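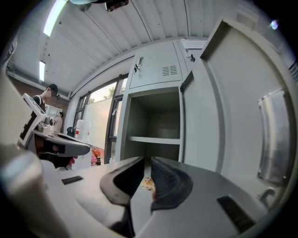
I have reached the age where a tall gray metal cabinet makes me happy. I'm not proud of it. Other people my age are learning to sail.

The trouble started in February, when I decided that the snack situation in our unit had to be dealt with. If you haven't worked in a shared space, a snack situation is what happens when everybody brings in food for everybody else and then forgets they did it. We had crackers on the windowsill. We had a jar of pickled something behind the printer. Noboru Sasaki opened a box marked EXTENSION CORDS and found fruit chews, and I'd like to say he reported them, but I saw his face and I saw the box afterward.

The unit is on the edge of Jiltville, in one of those buildings with a corrugated ceiling that makes rain sound like somebody emptying a drawer of spoons over your head. Brick on one side, strip lights, a window that everyone drifts toward around three in the afternoon like houseplants. I'm fond of it. It was not built for snacks, though, and neither was I, and yet I have now spent more evenings thinking about where small packets should live than I ever spent thinking about my pension.

My first idea was a basket. Everyone's first idea is a basket. You put it in the middle of a table, you fill it with wrapped things in cheerful colors, and for one morning you feel like the host of a pleasant hotel. By lunch the good stuff is gone and what remains is the stuff at the bottom, which in our case was a layer of those dry oat bars that taste like a doormat with ambitions. They stayed for weeks. People rearranged them on their way to looking for something better.

My second idea was shelves. I bought a set secondhand from a man in Veltden who described them over the phone as "basically new" and in person as "well, you know, shelves." He wanted 19 dollars. I gave him 15 and felt like a shark until I got them home and found that one of the brackets was for a different set of shelves, possibly in a different country. Themis Andreadis sorted that out with a washer and some swearing in Greek, and they've been level ever since, or level enough that a round mint stays where you put it.

Then came the question of order, and this is where I lost two friends for most of a week.

I am a by-type person. Sweet things here, salty things there, gum off by itself where it can think about what it's done. Themis is a by-color person. She says nobody remembers whether the thing they want is a wafer or a biscuit, but they know it's the yellow and orange one, and so the yellow and orange ones should be together. I told her that was how toddlers shop. She told me to close my eyes and name the brand of the thing I'd eaten every afternoon since New Year's. I said it was the one in the red wrapper. We don't need to go into the rest of that conversation.

So we do it by color now. I resent how well it works. You walk up wanting something, your eye goes straight to it, and you're back at your desk before you've had time to reconsider and take an oat bar. The small packets go at the front where you can get at them. Big bags go behind, folded over and clipped. Anything that has lost its wrapper goes in the trash, and I don't care how recently you say you opened it, Noboru.

A few things I've learned, for anyone embarking on this kind of project with their one and only life:

Small packets fall over. You can stand them up in a row and they will look wonderful, and then someone takes one from the middle and the whole row lies down like cows before rain. Lay them flat to start with. It's less handsome and it saves you the grief.

Don't label the shelves until you've lived with them for a month. I made labels on the first night, with a border. I have since peeled off every one of them with a thumbnail, and the glue has outlasted my enthusiasm.

Count once and never again. I did a full inventory when we moved everything over and got to 94, and I wrote it down on a piece of card with the date as though a museum might want it. The next morning the number was wrong. It will always be wrong. The card is now a bookmark.

And keep something back. Every household and every workplace needs one place the good ones go, and it should be somewhere dull. I'm not going to say where ours is. I will say that Grorkus make a ginger chew that has never once appeared on the open shelves, and that Noboru has checked the extension cords twice more.

Next I'd like to do the mugs. Themis has asked me not to do the mugs.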